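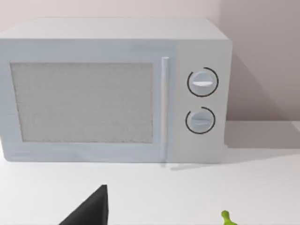 How long should the open prayer part of a student worship night be?

Cyprian Ziółkowski
I help lead a small worship night in the basement lounge at Ollow Hall, on the Flovley campus. We sing four songs, somebody reads a psalm, and then we open the floor so anyone can pray out loud. Some nights that part is lovely and could go on forever, and other nights it's one brave person and then a very long quiet while everybody looks at their shoes. Lately a few of the newer students have been slipping out during it, and I don't want to make anyone feel trapped, but I also don't want to cut off the people who really need that time. Is there a good length to aim for?

Bożena Stępień
Fifteen minutes is plenty for a group that's still getting to know each other. I helped with a campus fellowship for a good many years, and I'd say tell people the length at the start, out loud, in a friendly way. "We're going to pray together for fifteen minutes and then sing one more." Folks relax when they know where the end is! The ones who want longer can stay after the last song, and they will, believe me -- we used to have students still praying in the hallway when the building was closing up for the night.

I'd also move one of your songs to the far side of the prayer time. If all the singing is up front, the new students feel like the evening is over once the guitar goes down, and you can hardly blame them for reaching for their coats. A quiet song at the end brings everybody back together, and it gives whoever is leading a kind way to wrap up without having to interrupt a person in the middle of something tender.

And please don't be scared of the quiet. I know it feels like an hour when you're the one standing up there, but plenty of people are praying just fine with their mouths shut. You can say so, too. Something like "silence is welcome here" goes a long way with a shy freshman.

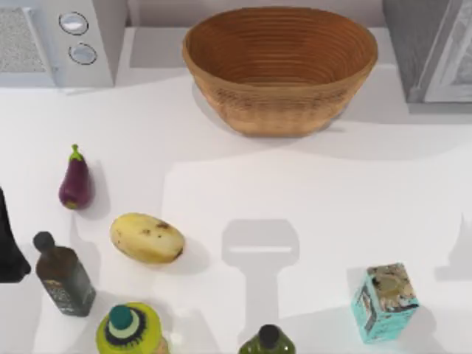
Kurek
Depends on the group. We do groups of two instead of the whole room and it helps a ton. Also don't let the same guy go first every week lol

Cyprian, back again
Thank you both so much, this is just what I was hoping for. I talked it over with my co-leader and we're going to try the fifteen minutes with the song at the end, and on alternate weeks we'll do pairs the way Kurek's group does. My only worry with pairs is the student who comes alone and doesn't know a soul, so I think I'll ask two of our regulars to sit near the door and keep an eye out for anybody new.
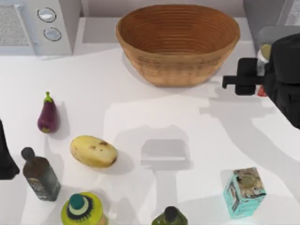 Woven basket on the counter

Bożena Stępień
Oh, that's a good thought about the door, and do let the pairs become threes if the numbers come out odd. Give it almost a whole semester before you decide whether it's working. We changed our order of service in November once and changed it back after four weeks, and I've always thought we gave up too soon. Carnano Chapel had a lovely short sheet of written prayers they'd set out for people who didn't have words of their own that night -- you could type up something like that in an evening, just a few psalms in nice big print. I'll be praying for your group!

Home Topics Campus Life Small Groups Music Ask Log In

We use cookies to keep you signed in and to remember your settings. By staying on this site you agree to our cookie policy. Accept Manage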